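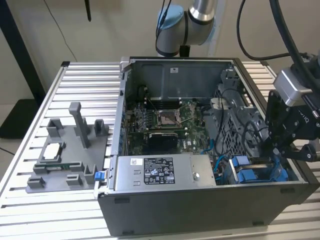

Keep the old tower

My office wants to bin its desktops every two years. I think that's a waste. Take the side off an old Dell and you find a power supply with a round screw near one end, blue drive handles you can grab, and a processor socket with a lever. A person with 40 minutes and a screwdriver can learn the lot.

Sealed laptops are lighter, sure. But when the memory goes, so does the whole machine, and there's another $1000 gone. I'd sooner pay for parts – and for someone's time to fit them.

Comments (2)

Ajith Nair
Agree on the drives. Power supplies in odd sizes are a pain, though.

Sarkach
Mind the pins when the socket's open. I bent two in January.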